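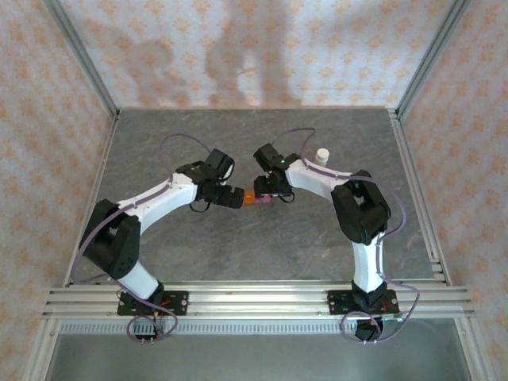

3. Method

Hanna Chornovol and Myroslav Moroz coded roughly 2,000 floor speeches on the Pravby arms embargo by party and by stated reason. Speeches under 22 words were dropped - most were procedural.
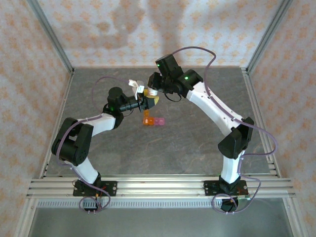
Coders disagreed most on speeches that backed sanctions but opposed the vote. So-yul Baek settled these using the party whip lists for December.

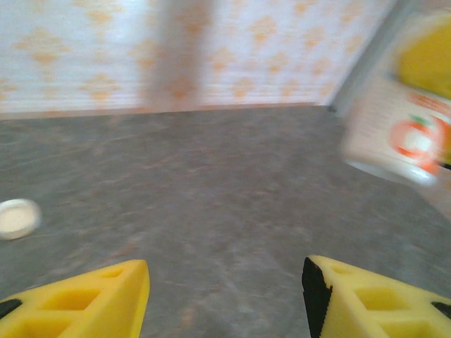
Figure 3. Yellow gripper fingers above a gray speckled tabletop.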